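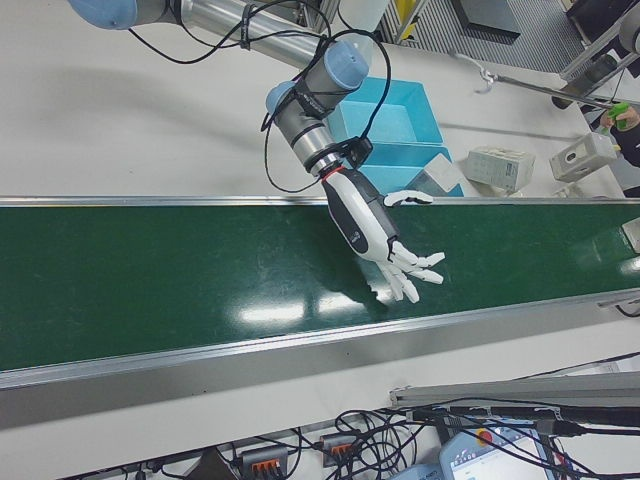 Section 4: Hanging the Probert Suspended Works

Welcome to the part of the guide everybody looks forward to! The crates are open, the condition checks from Section 3 are signed, and now the pieces get to go up in the air where Judite Henriques meant them to be. Read the whole section once before you lift anything. A hanging day usually runs from nine in the morning to late afternoon with two people, and it is a lovely way to spend a Friday.

These steps cover the four suspended sculptures in the Skondcombe touring set. The floor pieces are in Section 5.

Before you start

You will need:
- the ceiling plan for your gallery, marked up by Rhiannon Trevor
- the bag of steel cable, already cut and numbered to match the works
- cotton gloves for the painted wood, nitrile gloves for the copper
- a plumb line, a soft pencil and low-tack tape
- two stepladders or a small scissor lift
- the padded trestles from crate 2

CAUTION: Every ceiling point must be rated for at least 50 kg, even though none of the works comes close to that weight. If your building has no written rating for a point, don't use it. Call Eifion Ifans at the Brarndale store and he will send the floor-standing gantry.

Hanging a work

1. Lay the work on the padded trestles with its label side down. The label side is the one with a small brass tag near the thickest branch.

2. Find the cables with the same number as the tag. "Heron Stair" takes three, and the others take two.

3. Clip the cables to the eyelets and close each screw gate until it stops. Finger tight is right. Pliers will chew up the finish, and Judite likes that finish very much.

4. Mark the floor with tape directly under each ceiling point. Drop the plumb line to check. Take your time here, it makes the rest of the day so much easier!

5. With one person at each end, raise the work to shoulder height and hold it there while you check that nothing is twisted. Then go up together, one rung at a time, talking all the way.

6. Attach the longest cable first, then the others. Let the weight come onto the cables slowly.

7. Set the height. The lowest point of the work should be 104 inches from the floor. Visitors can then walk underneath and look up into the carving, and you really do want them to - the undersides are gorgeous.

8. Let the work settle for an hour, then check the height again and adjust.

NOTE: "Heron Stair" turns a little when the doors open. It is supposed to. Please don't add a fourth cable to stop it. At Skadenthorpe it made almost a full turn over an afternoon and people kept coming back in to see where it had got to.

NOTE: The hairline crack along the left wing of "Ferry Bell" is part of the wood and is shown in the condition photographs. If it looks longer than it does in the photographs, take the work down and email Lowri Rowlands.

Lighting

Use two spots per work, one from each side, crossing on the middle of the piece. Start low. The pigments are plant dyes and the lender allows up to 50 lux, which sounds gloomy on paper but looks wonderful once your eyes adjust. Try nudging one lamp back a foot or so and watch what the shadows do on the wall. Rhodri Yorath lit the first showing in March and left his angles on the last page of the ceiling plan. They are a great place to begin.

CAUTION: Keep lamps at least four feet from the dyed surfaces, and switch them off before moving a ladder.

Daily check

Each morning, look at every screw gate from the ladder and write your initials on the sheet. Dust with the goat-hair brush only, working from the top down. Spare brushes are in crate 2, under the trestle pads.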